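Capsule closets for small bedrooms – does it ever last?
Posted in August by Remedios Carretero

I keep reading that if you cut your clothes down to 30 pieces you can get rid of the dresser and the closet doors and live happily with open shelves. My sister did it after a Lilum workshop and paid 345 dollars for the privilege. I'd like to hear from people who are more than a few months in, please. Everyone in week one is thrilled.

mapleknob wrote:
Three years here. It works if you do laundry constantly. I own about 30 things and I'm always out of socks, so make of that what you will. The dresser never came back, though.

Liette Robichaud wrote:
I think the number is nonsense. Who decided on 30? I live where it's below freezing for months and half of that would be sweaters. The Lilum list has one coat on it. One! Somebody who writes that has never shoveled a driveway.
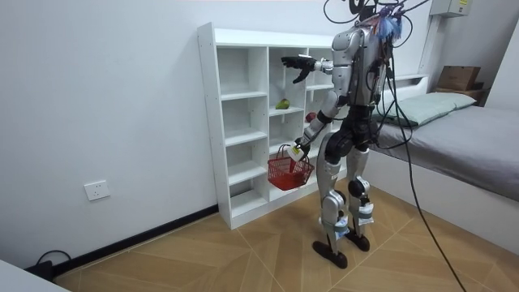
tomcat_upstairs wrote:
My problem with these plans is dust more than the number. Nobody selling a course mentions that a sweater on an open shelf needs a shake before you wear it. I had the same kind of setup as that tall white unit against the back wall, in a room about as plain, and by spring I'd hung a curtain over the front. So I'd paid for shelves and ended up with a worse closet.

mapleknob wrote:
Dust is a vacuuming problem. Mine are fine.

tomcat_upstairs wrote:
Do you have a dog? I have a dog.

mapleknob wrote:
No dog. Okay, fair.

Remedios Carretero wrote:
No dog here either, but there's a cat who sleeps on anything folded. What about bins? Mevby has fabric ones and the reviews are suspiciously good.

Liette Robichaud wrote:
I bought the Mevby bins. The handles pulled out on two of them and the rest sag. Also, once everything is in bins you can't see your clothes, and seeing them was supposed to be the whole point. You've built a dresser out of cloth – just keep the dresser.

pinhook20 wrote:
Disagree with Liette on the bins. Mine hold up, but I only put underwear and T-shirts in them. If you're stuffing jeans in there, sure, they'll sag.

Liette Robichaud wrote:
It was jeans. I still say a bin should hold jeans.

Remedios Carretero wrote:
I'm keeping the dresser for now and giving away what doesn't fit in it. If I change my mind after winter I'll post again.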